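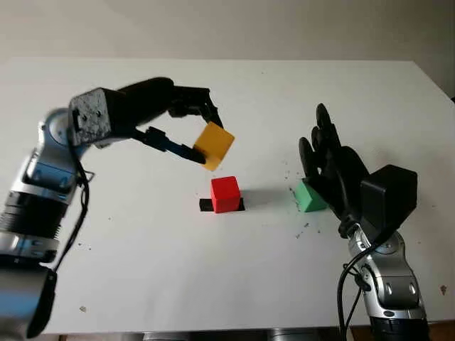

4.2 Do gates raise lot prices?

The claim that a gated entrance adds value to a vacant lot is repeated so often in sales material that it is rarely tested. We had access to 3,407 closed lot sales in four lake communities: Conon, Drimska, Sezer and Hasten. Of these, 1,573 were inside a gate at the time of sale. A simple comparison of averages favors the gated lots by a wide margin, and this is the number sellers like to quote. We do not think it means much.

The trouble is that gates are not handed out at random. In Conon and Sezer the developer put the gate on the road nearest the water, so a gated lot there is also a lot with a shorter walk to the dock and, in most cases, a better view. Once distance to the shoreline enters the model, much of the gap disappears. Adding slope and road frontage shrinks it again. What is left in Conon is small enough that we would not advise anyone to pay for it.

Hasten is the harder case. Its gate went up after most of the lots had been platted, which should give us a cleaner before-and-after test. Prices did rise afterward. But the county finished the sewer extension in the same year, and we have no way to pull the two apart with the sales records alone. Earlier work on Hasten credits the gate with the full increase and mentions the sewer line only in a footnote. We find this hard to defend.

Figure 3. Gate coefficient by community, with and without shoreline distance. Bars show 95 percent intervals. Drimska is left out of the second panel.

Drimska was dropped because its listings use the word "gated" loosely. Some of the lots described this way sit behind a stone entrance with no barrier at all, and the agents we wrote to did not agree on which ones. We could have coded them by hand, but any rule we picked would have shaped the result.

Two further cautions apply. First, 900 of the sales were between a builder and a related company, and the recorded price may not be a market price. Removing them lowers the gate effect in Sezer and leaves Hasten nearly unchanged. Second, dues differ by as much as a factor of 5 across the communities – a buyer who pays more for the lot may also be paying more every year to keep the gate working, and none of the studies we reviewed subtract that cost. Until dues are recorded alongside sale prices, we would treat any published gate premium as an upper limit.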